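# Léonie Texier Wants You to Weave Your Own Table

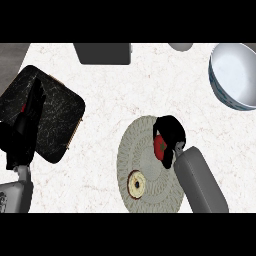
Léonie Texier learned to weave from a neighbor in Novport who wouldn't let her touch the good reeds for a whole winter. "She gave me the scraps and said, make something round!" Léonie laughs, pulling a half-finished basket onto her knees. Round is where nearly all of her students start too, and a placemat is the first thing most of them ask to make. She loves the kind with rings of little leaf-like strands opening out from a smooth, pale center, because the pattern teaches you to keep your hands even. "You can't hide in a circle. If you pull hard on one side, the whole thing turns into a potato chip."

Her studio is the back half of an old boat shop in Lunde, and it smells wonderful, like a hayloft after rain. Bundles of rush and willow hang from the beams, and there's a long tin trough by the door where the day's material soaks. I asked how long you're supposed to leave it in. "Until it stops arguing with you," she said, and bent a length of willow into a loop to show me.

She teaches five people at a time, no more, and the evening group starts at 7. Some of them have been coming since she opened. Florian Jacquet came in to fix a chair seat and is now building a cradle for his sister's baby, with a hood and everything. He let me try a few rows on it (I hope the baby forgives me).

What got Léonie really going was the subject of plants. She cuts most of her own rush along the river below Kesadmont, in July, standing up to her waist in the water. "It's cold and it's muddy and I look forward to it all year!" She dries it in the shade so it keeps some green, and turns it every morning. Rush from one bank can come out honey-colored while the other side goes nearly gray, and she has no idea why. She keeps both and mixes them.

Her own first mat still exists. It lives under a geranium on the windowsill, very lopsided, and she won't hear of replacing it. I asked what she would tell someone who wants to begin at home tonight, with no trough and no river. "Get 10 long strips of anything that bends. Paper bags are fine. Cross them in the middle, hold them flat with your thumb, and go around. Then go around again."

I tried it at my kitchen table that same night. Mine is a potato chip, and I've already started a second one.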